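14.01.2019, abends

Montag, Haushaltsrunde. Ich hatte den Tisch vorher extra so gelassen, wie er war, weil ich dachte, der Anblick spricht für sich. 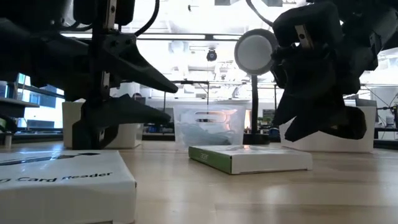 ## Was ich beantragen wollte

Einen zweiten Satz Greiffinger, Ersatzkabel und eine Lampe, die man dimmen kann. Die runde zwischen den beiden Armen ist eine Schreibtischlampe und benimmt sich auch so. Dazu ein paar ordentliche Testobjekte. Zurzeit greifen wir nach dem, was der Schrank hergibt: die Schachtel vom Kartenleser, der flache Karton von Acer mit den grünen Seiten, die durchsichtige Kunststoffkiste. Nektarios nennt das »realitätsnahe Objektvielfalt« und hat es wörtlich so in den Antrag geschrieben. Ich habe es stehen lassen. Man soll Poesie nicht redigieren.

## Was daraus wurde

Sotiris Gkikas kam mit drei Angeboten und einer Tabelle, deren Spalten er selbst nicht alle erklären konnte. Margaritis ist am günstigsten, liefert aber frühestens im März. Lurodau könnte sofort, verlangt dafür einen Wartungsvertrag über vier Jahre, also vermutlich länger, als ich hier bin. Zunitz hat uns ein Angebot über sechs Greiffinger geschickt, obwohl wir vier angefragt hatten, und die Differenz als »Empfehlung« ausgewiesen.

Dann der Posten Kleinmaterial. Im Topf sind noch 294 Euro. Fast 294, sagte Sotiris, es sei noch Porto offen. Davon soll ich Kabel, Schrauben, Klebeband und nach Möglichkeit auch die Lampe bezahlen. Auf meine Frage, was mit den großen Anschaffungen sei, hieß es, die liefen über einen anderen Topf, und der werde erst geöffnet, wenn Viddale den Bedarf bestätigt hat. Viddale bestätigt den Bedarf, sobald eine Beschaffungsplanung vorliegt. Die Beschaffungsplanung setzt einen geöffneten Topf voraus. Ich habe mir das zweimal erklären lassen und beim zweiten Mal genickt.

Immerhin: Die Kabel darf ich bestellen. Nektarios wollte außerdem wissen, ob man die Lampe als Messmittel führen könne, dann wäre sie ein anderes Konto. Sotiris hat sich das notiert – ich fürchte, ernsthaft.

## Für mich

- Angebot Zunitz auf vier Stück korrigieren lassen, schriftlich
- bei Margaritis nachfragen, ob »frühestens März« auch ein spätestens hat
- Wartungsvertrag Lurodau lesen, auch den kleingedruckten Teil (nicht vor dem Schlafengehen)
- Kartons vorerst behalten, die kosten nichts und tauchen in keiner Tabelle auf

Zum Abendessen Reste von gestern. Morgen Planung, Fassung drei.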